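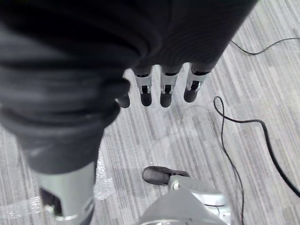

# 胃薬との併用および服用間隔に関するご相談(甲状腺ホルモン製剤)

**投稿者:Flandero**

甲状腺機能低下症のため、レボチロキシンナトリウム錠を毎朝服用しております。このたび胸やけの症状があり、市販の制酸剤を購入したところ、添付文書の「相談すること」の欄に、医師の治療を受けている人は服用前に相談するよう記載がありました。当該制酸剤の有効成分は、水酸化アルミニウムゲルおよび水酸化マグネシウムです。

つきましては、以下の点についてご教示いただきたく存じます。

1. 両剤を同じ日に服用することは差し支えないのでしょうか。
2. 差し支えない場合、どの程度の間隔を空けることが一般的でしょうか。
3. 朝食時に摂っている鉄分およびカルシウムのサプリメントについても、同様の配慮が必要でしょうか。

現在の服用状況は次のとおりです。

- 起床後すぐ:レボチロキシン(コップ一杯の水で服用)
- 朝食直後(起床から20分程度):鉄分およびカルシウムのサプリメント
- 夕食後:制酸剤(まだ服用しておりません)

次回の受診は6月の予定です。直近の血液検査では、TSHの値が前回より高くなっており、主治医からは「飲み忘れはありませんか」と確認を受けました。飲み忘れはございません。サプリメントは春先から始めたもので、受診時には申し出ておりませんでした。本サイトの過去の投稿も検索いたしましたが、同じ組み合わせに関するものは見当たりませんでした。よろしくお願い申し上げます。

---

**投稿者:Yurii Yurchenko(回答者区分:薬剤師)**

ご相談の内容について、一般的な情報の範囲で回答いたします。個別の用量および服用時刻の変更については、必ず主治医またはかかりつけ薬局にご確認ください。

**1. 併用の可否について**

アルミニウムを含有する制酸剤は、レボチロキシンと消化管内で結合し、その吸収を遅らせ、または減少させることが知られています。併用が一律に禁じられているものではありませんが、同時の服用は避け、間隔を空けることが求められます。

**2. 服用間隔について**

一般には、四時間以上の間隔を空けるよう説明されることが多いものと承知しております。朝にレボチロキシン、夕食後に制酸剤という計画であれば、間隔そのものは十分に確保されています。ただし、胸やけが日中に生じ、制酸剤を午前中に追加するような場合には、この間隔が失われることがありますのでご注意ください。

また、腎機能が低下している方では、アルミニウムおよびマグネシウムが体内に蓄積するおそれがあります。透析療法を受けている方は、アルミニウムを含有する制酸剤を服用してはならないとされています。該当する事項がある場合は、服用を開始せずにご相談ください。

**3. 鉄分およびカルシウムについて**

今回のご相談では、こちらの点がより重要と考えられます。鉄剤およびカルシウム製剤も、レボチロキシンの吸収を妨げることが知られており、市販のサプリメントであっても同様の配慮が必要です。起床後の服用から朝食直後まで20分程度ということですので、現在の間隔では不足しています。昼食後または夕食後に移す方法が考えられます。

なお、鉄分と制酸剤にも相互に影響を及ぼす可能性があります。夕食後に両方をまとめることは避け、配分を薬局でご相談いただくことをお勧めします。

**4. 検査値について**

TSHの上昇がサプリメントによるものかどうかは、本欄では判断いたしかねます。吸収の低下のほか、用量、体重の変化、原疾患の経過、他の薬剤の影響なども考慮する必要があります。ご自身の判断でレボチロキシンを増量し、または中止することはお控えください。

サプリメントを開始した時期と検査を受けた時期を書面にまとめ、主治医にお伝えください。服用時刻を変更した場合には、その開始日も併せて記録しておくことが望まれます。服用条件を変更した後のTSHは、安定するまでに通常数週間を要します。主治医が再検査の時期を検討する際に、これらの記録が参考となります。

**5. 受診までの対応について**

6月の受診を待たず、お薬手帳とサプリメントの容器を持参のうえ、かかりつけ薬局にご相談いただくことが適当と考えます。電話による相談を受け付けている薬局もあります。次のいずれかに該当する場合は、速やかに医療機関を受診してください。

- 胸の痛みが腕、肩または顎に広がる場合
- 飲み込みにくさ、または食べ物のつかえがある場合
- 黒色の便、または血液の混じった嘔吐がみられる場合
- 意図しない体重の減少がある場合
- 強いむくみ、著しい倦怠感、または意識がもうろうとする状態がある場合

なお、鉄分のサプリメントを服用していると便が黒くなることがあります。出血による変化との区別はご自身では難しいため、気になる場合は医師にお申し出ください。

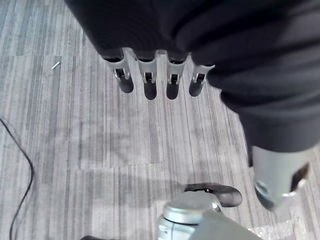

*黒に近い濃い灰色の布と、その下からのぞくロボットハンドの四本の指*

---

**投稿者:Coelho**

私も同じ薬を服用しております。専門的な立場ではございませんので、経験としてお読みください。

以前、朝の薬をコーヒーで服用していたところ、薬剤師の方から水で服用するようご指導をいただきました。コーヒーも吸収に影響することがあるとのことです。質問者様は水で服用されているとのことですので、この点は問題ないかと存じます。ただ、服用後すぐにコーヒーを召し上がっている場合は、その点も薬局にお伝えになるとよろしいかと思います。

私の場合、カルシウムは夕食後に移しました。金曜日だけ夜勤があり、食事の時刻が大きくずれるため、その日の扱いについては別途薬局で確認いたしました。勤務が不規則な方は、普段の日と例外の日の両方を伝えておかれると、相談が一度で済むと思います。

制酸剤は使用したことがなく、よくわかりません。

---

**投稿者:Flandero(質問者による補足)**

ご丁寧な回答を賜り、厚く御礼申し上げます。

本日、かかりつけ薬局に電話で相談いたしました。カルシウムは昼食後、鉄分は夕食後とし、制酸剤については主治医に確認するまで服用を見合わせることとなりました。腎機能に関する指摘を受けたことはない旨も伝えております。

胸やけについては、鉄分のサプリメントが胃に負担をかけている可能性もあるとの説明を受けました。こちらは想定しておりませんでした。症状の出た時刻と食事の内容を記録し、次回の受診時に持参いたします。コーヒーは朝食時に飲んでおりましたので、この点も併せて相談いたしました。当面は朝食の時刻を遅らせ、服用から一時間を空けるよう案内を受けております。

---

**本ページについて**

このページは会員の投稿により構成されており、診断または治療に代わるものではありません。

- 閲覧数:1,959
- 「参考になった」の件数:117
- 一投稿あたりの推奨文字数:800字以内(回答者区分が薬剤師の場合を除く)

関連する投稿

- 鉄剤と緑茶の飲み合わせについて
- お薬手帳にサプリメントを記載する方法
- 制酸剤と抗菌薬の服用間隔に関するご相談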